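Search this site
Search
Go

The woman who taught Plaltstead to sing in August

I'd been told to bring a warm coat and a mug, and I'm glad I listened! The Plaltstead winter choir rehearses in the old wool store, where the heater has two settings (off and roaring), and the founder was already up a ladder fiddling with it when I walked in.

She asked me to leave her name out of this. "Put the choir in," she said. "Everyone in town knows who I am anyway, I'm the one waving my arms."

It began with five people in her kitchen and a stack of photocopied rounds. None of them read music. She still doesn't ask anyone to, and there's no audition. "I ask if they can get here by seven," she told me. "If they can hum on the drive over, even better."

These days 20 singers turn up, some of them from out past Oltisov, which is a fair old haul on a dark road with roos about. What struck me most was how quickly they got stuck in - no long warm-up, just a low note passed along the back row until the whole shed was buzzing with it. I had goosebumps, and I only came to take notes.

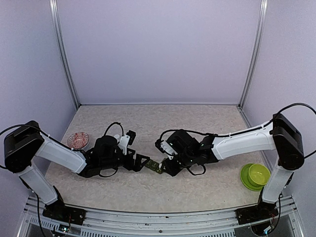

Two arms, face to face over a speckled work surface.

I asked how she teaches harmony to people who swear they can't hold a tune. She laughed and said she puts the nervous ones in the middle. "You lean on the person beside you. After three weeks you notice they've been leaning on you as well."

The songs are a lovely mixed bag. There's a shearing song she learned from her grandfather, a lullaby one of the altos brought in, and a cheeky number about the Sillell ferry that she wrote herself at the kitchen sink (the second verse isn't fit to print). They learn everything by ear, a line at a time, and she never hands out the words until everybody's sick of asking.

Will there be a concert? She pulled a face. "We did one at the Teuber hall and half of us forgot to breathe. Great night, though. We'll do another when the wattle's out."

Then she tapped her watch, because the tea break was over and the basses were still at the biscuits. I was handed a folder and pointed towards the altos.

14 comments
Share 37

Recent stories
A second life for the Oltisov bakery oven
Frost, figs and patience: a gardener's winter
Where to hear live music this month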